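How do they do the stunts in movies?

You know that bit in a movie where someone falls off a roof and just gets up? Nobody really fell off a roof. Well, somebody fell. Just not that far, and not the star. It was a stunt performer. Their job is falling, rolling, crashing and getting thrown through doors, safely.

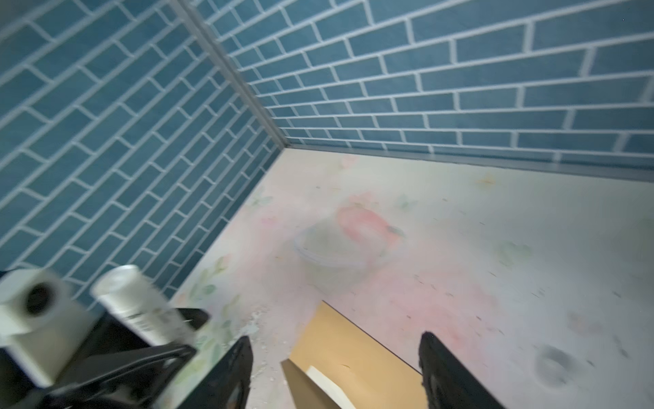 Do actors ever do their own stunts?
Some do the small ones, like running or a simple fall, after lots of practise with the stunt team.

Big falls need something soft. Often an air bag, or a huge pile of empty cardboard boxes. Boxes squash and slow you down. Cheap too!

Then fights. A movie fight is more like a dance – every punch is learned slow first, then faster. The fist misses. The camera sits where you cant see the gap. Thud gets added later.
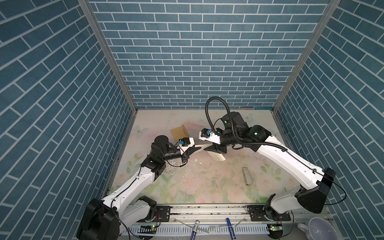
Sets help a lot. A room in a movie often has only three walls, so the camera and crew can look in from the open side. And the walls can be fake. Blue bricks like these are just a printed pattern, with white lines for the mortar. From far back it looks like a real wall. If a stunt person has to smash through one, the crew builds it out of something light that breaks easy.

Your body has 206 bones when you're grown up, and stunt people want to keep all of them whole. So pads under the costume, and lots of rehearsal. Please dont try it at home.

Golshifteh Salehi, 2020-03-10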